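The table problem

I have written before about the shared table at Grokelgate, and I said then I'd stop. That was in January. I am weak.

The table is fine. Pale wood, solid, good height for leaning on while somebody else works. The trouble is that a table is a magnet, and ours pulls in every object in the building that has lost its partner. At last check the mug shelf held 20 mugs, and still people drink out of plastic. The cups wander one way and the lids wander the other, and I am the person who minds.

So I made rules.

1. If it has a lid, the lid lives with it. A lid on its own gets 2 hours and then it goes in the drawer with the Flirneck catalogs and the dead batteries.

2. Small boxes are allowed if you can say what's in them. "I think it came from Galindo" is not an answer.

3. Talking across the table is fine. Starting a second project on it while the first one is still there costs you a round of coffee.

As of mid-afternoon, rule 1 was going like this.

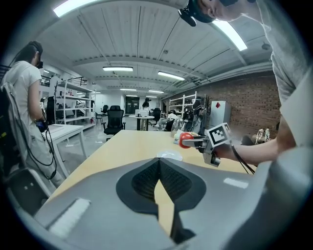 What I'm going to do about it

Sulk, mostly. Then I'm buying a tray from Anby, the deep kind with a rim, and everything clear and plastic is going in it. I give it 3 weeks before the tray needs a tray.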